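Week 6 handout: Writing by hand, and what it does for your reading

Welcome back, everybody, and thank you for the reading journals, which I carried home on the bus and enjoyed more than I expected to. A few of you asked why I keep nagging you to take notes with a pen when you could type twice as fast, so I want to spend most of our time on that.

Start with speed. A quick typist can take down nearly everything I say, and many do, word for word. With a pen you fall behind after a sentence or two, and you have to decide what to keep. That deciding is a kind of reading, even when what you're "reading" is me rambling on at the front of the room.
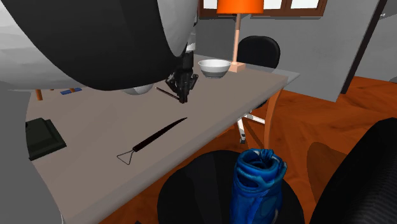
Last term I asked the Lockyer evening group to boil a chapter down to 400 words, by hand, with the book closed. There was some groaning (I groaned too, I did it with them!) and then we compared. The summaries disagreed about almost everything except the main claim, and we had a lovely long argument about whether the chapter on the Sulotden letters was really about money or about a marriage. I still lean toward the marriage.

Margins are the other half of it. Write in your own copies as much as you like, but please use slips of paper in the library ones. A question mark is fine. A question with a verb in it is better, as you'll still understand it in September.
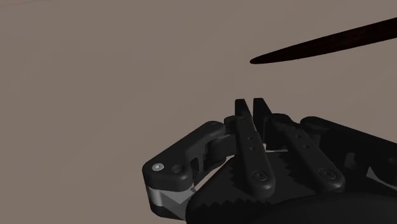 Baiba Eglītis wrote back after the last handout that she copies out one paragraph in full before she summarizes anything, and that she only notices how long an author's sentences are once her wrist starts to complain. I'd like us all to try that with the opening of the Ditilia essay.

For next time: pages 5 through the end of the section, one handwritten page of notes, and one copied paragraph. The long paper is still 2000 words and may be typed.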